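The update that ate the thermostat

Gadget makers say software updates keep getting better at looking after our homes. I have spent a winter reading the release notes, and I have my doubts.

26 August 2026

My heating came on at four in the morning, one night in January, and would not go off. The thermostat on the wall said it was 7 degrees in the hall. It was plainly nothing of the sort. I pressed the dial, I held the dial down, I took the thing off its bracket and put it back, and it showed me a cheerful message telling me that it had been updated and was now smarter than ever.

The thermostat is a Kundus. I bought it for the dull reason that the old one had a cracked lid and the shop in Worodton had this on the shelf. It cost more than I wanted to pay. The box said it would learn my habits, and on the back, in smaller letters, that it would "improve over time". I have thought a lot about that second promise since.

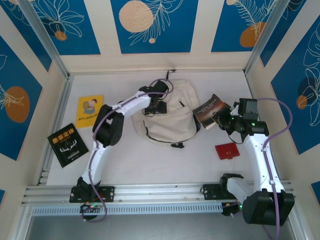
TECHNOLOGY | CONNECTED HOME

Every maker of connected things now says some version of it. The object you carry home is a first draft, and the real one will arrive down the wire later, for nothing. Doorbells say it, kettles say it, and so does a set of bathroom scales that I was lent and have handed back. It sounds generous. I'd like to know what we are being given, and how often it is something we would have picked.

So I went and read the release notes. Kundus keeps them on its support site, several clicks down, under a heading that changes its name every so often. The thermostat has had 22 updates in the time I have owned it. Fourteen of the notes say "bug fixes and performance improvements" and stop there. Three mention a new look for the app. Two add support for products I do not own and which Kundus would be pleased to sell me. One fixes a security hole, and I am glad of it. One undoes the update before it. The last one is the January update, and its note, in full, reads: "Improved temperature accuracy in cold conditions."

I did get to the bottom of that one, more or less, with the help of the owners' forum and a cheap room thermometer. The sensor in the thermostat sits close to the main circuit board, which gives off a little heat. The software has to take away a few degrees to work out how warm the room is. The new version took away a good deal more than the old one. In a cold hall, on some of the earlier units, it took away enough to convince the heating that the house was freezing, and the boiler did as it was told.

A bug, then. Software has bugs, and I have written enough bad code in my life to feel some sympathy. What I struggle with is everything that surrounded it. I was never asked whether I wanted the update. There was no way to go back to the old version. And the dial, the one part of the thing I could touch, turned out to be a polite request to the software, which was free to say no.

What an update is for

If you ask people who build this sort of kit why the updates are forced, they will tell you about security, and they have a point. A thermostat on your home network is a small computer that most owners will never think about again. Leave a hole in it and somebody will eventually climb through. A patch that waits for the owner to press a button is a patch that most houses will never have.

I accept all of that. But it is an argument for security patches, and only one of my 22 was described as such. The rest came in through the same door. Once a company has the right to change the thing on your wall while you sleep, for the very good reason that it might be dangerous otherwise, there seems to be little holding it back from changing the colours, moving the buttons, or adding a page of offers.

There is an easy fix, and plenty of big computer systems have used it for decades. You split the updates in two. The safety ones go out to everyone, small and quick, touching as little as possible. The others wait to be invited. When I put this to Kundus through its press office I was told that a single update track gives customers "the most consistent experience". My hall was certainly consistent that night. It was consistently like an airing cupboard.

The other argument you hear is that it would cost too much. Keeping two lines of software going means testing both of them, and testing on real hardware is slow and dear. I believe this more readily than the line about consistency. I also notice that it is never printed on the box.

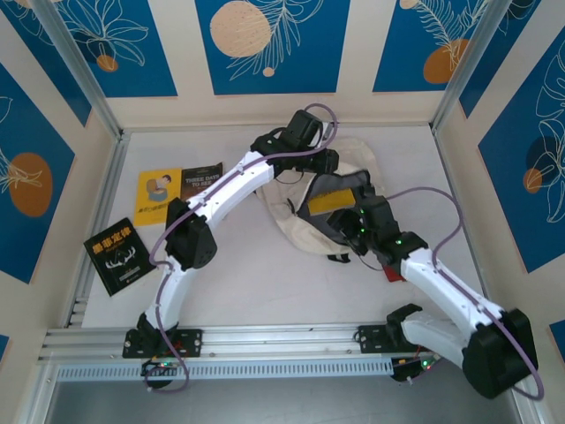
A pair of robotic arms mounted side by side on an aluminium rail.

The do-it-yourself answer

Say any of this in company and someone will tell you to build your own. I was told so on the forum within an hour of posting, and several times after that.

The usual suggestion is Skesar, a free program that runs on a small computer in a cupboard and talks to your lights, your heating and your sensors with no company in the middle. You can stay on one version for as long as you like. You can read the code. If an update breaks something, you can go back. On paper it answers every complaint I have made so far.

I have been running it since the end of the winter and I will say this for it: the heating has behaved. I set the correction on my own temperature sensor, with a figure I worked out myself by putting it next to the cheap thermometer for a day. It took an evening. When the number was wrong I changed it. I can't remember the last time I felt so pleased with a decimal point.

But the fans do undersell the work. Before my lights would join in I had to learn about Fang, the radio system that many of the cheaper bulbs and switches use to talk to each other. Fang is supposed to be a shared standard. In practice, each maker adds a few touches of its own, and the touches do not always get on. One of my switches would only join the network when held close to the hub. Another joined at once and then announced itself as a window blind. The thread that told me how to cure it runs to 1,143 replies, and the answer I needed was in the middle, posted by someone who later came back to say it had stopped working for them.

And then there are the updates. Skesar has them too, far more often than Kundus ever did. I can refuse them, certainly. But the extra pieces that talk to my heating and my bulbs are kept going by different people at different speeds, and sooner or later one of them wants a newer version of the rest. I held out for a couple of months. Then I wanted a fix for the switch that thought it was a blind, and the fix came with everything else. I spent a lunch hour reading a list of breaking changes. They were at least honest about the breaking.

It would be silly to pretend this is the same thing. I had a warning, I picked the hour, and I had a copy of the old set-up ready in case. It is still a lot to ask of someone who wants a warm kitchen. I enjoy fiddling with this stuff. My neighbours don't, and I wouldn't wish the thread on them.

What I would pay for

I asked at the shop in Worodton how many of the Kundus thermostats come back. They would not say, but they did tell me the plain ones with a dial and two wires still sell better, and that those don't come back at all. A shop would say that to someone in a bad mood about a thermostat, so take it with some salt. A plain one costs a fraction of the price, mind you. The difference between the two would be close to 200 pounds by the time you have paid someone to fit the clever one.

I don't want to go back to the plain one, as it happens. I like being able to turn the heating on from the train. I like seeing that I left the window open. A good deal of the connected home is useful in a small way, and the people who sneer at all of it have usually never come home to a cold house after a week away.

What I'd like is a shorter list of promises. Tell me how many years of security patches I will get, and print the year on the box. Keep the old version somewhere I can reach it. Write release notes that say what changed, including the dull parts, so that when the hall reads 7 degrees I have some idea where to look. And make the dial work. If I turn it down, the heating should go down, whatever the software thinks it knows.

Kundus put out a fix for the January fault after nine days. It arrived overnight, without asking. The note said "bug fixes and performance improvements". I only know it was the fix from the forum, where somebody had compared the readings before and after and posted a chart. By then my thermostat was in a drawer with its battery out, and that is where it has stayed. The app still sends me a message now and then to say that my device seems to be offline, and would I like to see the new range.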